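Hilville Film Club Archive: progress report to the Peixoto Fund
Dec 19, 2023

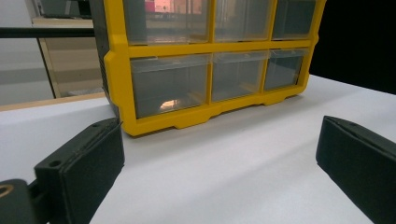

Cataloging of the Pravau collection of martial arts films stands at 469 titles, up 59 from the last report. Most of the new entries are Cantonese features from the 1970s and 1980s, on tape and disc. Loose subtitle discs, spare labels and lobby cards had been getting mixed up between boxes, so small items now go in a yellow drawer organizer with see-through drawers until they are matched to a title. Dzifa Boateng keeps the list.

Subtitles: English files are finished for 43 films. Another 26 have Spanish or Portuguese only. Tomás Prata is translating from the Spanish where we have no Cantonese reader, and these files are marked as second-hand translations in the catalog.

Screenings: both fall screenings took place. The second started late due to a projector fault. The repair was paid from the equipment line.

Delays: the rights request to Daduvel is still unanswered. Clementina Macedo will write again after the holidays. If there is no reply by February, we will drop those titles from the spring program and ask to move the license money to tape transfer.

Rosário Pacheco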